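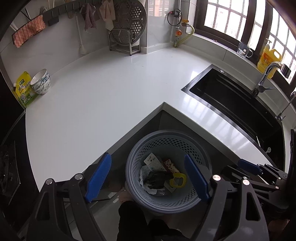
The kitchen corner, window side.

Visit to the Stakivgate housing open day, 08/04/2026

Sudheer Mudaliar and I went out to Stakivgate for the tenants' open day. Gondal has finished refitting the kitchens in the older block, and people from the next two blocks were invited in to see what they'll be getting. There are 54 apartments in the block. We were shown 3 of them, all lived in, with the tenants at home.

Sign-in was at the main door at ten. Zubaida Malik from Gondal met us and handed out a floor plan and a sheet with the costs. The figure most people wanted was the one per kitchen, and it was on the back of the sheet: 3,862 for the full job, of which 1,351 is labor. Tenants don't pay any of it directly. There is a small change to the service charge from May, and she said letters were on the way.

The first apartment was on the ground floor and had the straight kitchen, with everything on one wall. It was tidy and narrow and there isn't much to report. The tenant was happy with the drawers and less happy with the light over the sink, which hums. Two people at a time could stand in there, so the rest of us waited in the hall and talked about parking.

The second apartment belongs to Noreen Shaikh, and her kitchen was the one I had come to see, because it has the L-shaped counter that will go into our building. The top is white and has a high gloss. One wing runs along a tiled wall and the other goes under the big window, and they meet in a sharp corner. I asked about that corner, as I have a grandson who runs through kitchens. Zubaida said a rounded one was offered at the planning stage and most tenants chose the straight cut to keep the extra bit of work surface. I would still like the rounded one and I wrote that on the form.

Noreen keeps a round bin on the floor right at the inside corner, so peelings can go straight off the edge of either side. She said she tried it under the sink first and got tired of opening the door.

The rail was the part I liked best. It has a row of hooks and goes along the wall over the counter, and she uses it for both cloths and utensils. There was a shaggy pink cloth at one end, a purple one and a cream one farther along, and a long white utensil with a rounded head hanging between them. The rail is an extra and has to be requested before the tiles go up. Sudheer asked if it can be added later. It can, but then the drilling is at the tenant's own cost.

She also has a steamer tray, a large round metal one, that stands on edge in a wire rack against the wall. It's too wide for the new cabinets. Several people brought up the same problem with their own pans, and Zubaida took a note of it. The cabinets come from Omska and the deep version was not in the budget.

The gas valve stays out in the open, in the corner by the window, with a yellow handle. Somebody asked if it could be boxed in. The answer was no, the handle has to be within reach at all times, and the same goes for the hose. I don't mind it. You stop noticing a pipe after a week.

The windows were not part of this job. They have the same thick brown frames and the same bars as before. The daylight was good all the same, and the glossy white tiles pick it up. Noreen wipes the tiles down every evening and says grease shows more than it did on the old ones.

The third apartment was upstairs and had the same layout turned the other way around. Randa Najjar lives there with her mother. They asked for the counter to be set a little lower and got it, with a note from the clinic. If you need this, ask early. Their request went in before the measuring visit and they were told that afterward would have been too late. Their refit took four days longer than planned, mostly waiting for one end panel, and they cooked on a hot plate in the living room.

Tea was in the laundry room on the ground floor. Zarmeena Jatoi had the samples laid out there: two tile finishes, gloss and matte, three cabinet colors, and door handles from Bruleso. I picked matte for the tiles after what Noreen had said. Sudheer picked gloss.

Forms are due back by the end of May. Spare copies are in the tray by our mailboxes, and the measuring visits will start on the top floor and work down.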